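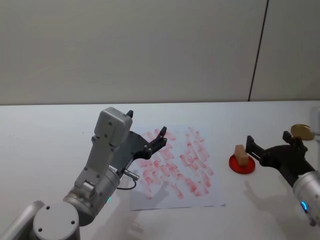 Home | Posts | Stamping | About me

Small marks on white paper

I had never cut a stamp before this winter. My friend Paweena Chuensuk gave me a piece of eraser and a red ink pad, and told me to begin with the simplest shape, a short bar. So I began with the bar, and I am still with the bar.

I like rows that go diagonally. Straight rows show every mistake, but in a slanting row the eye forgives a little. When the ink gets weak the red becomes pink, and I have stopped pressing harder to correct it – the pale ones are often my favourites. If the paper moves under the stamp, the mark smudges, and I keep this also.

My pad cost 485 baht, which I thought expensive, but it has lasted for over 135 sheets. For paper I use the plain white kind from the copy shop. Pichit says that thicker paper takes the ink better. In March I will try it, and perhaps cut a second shape, a small leaf.

Recent posts
Two ways to clean an ink pad
My table by the window in Cleltwood
A letter from Landon

© Small Marks, February 2025 | Contact | Back to top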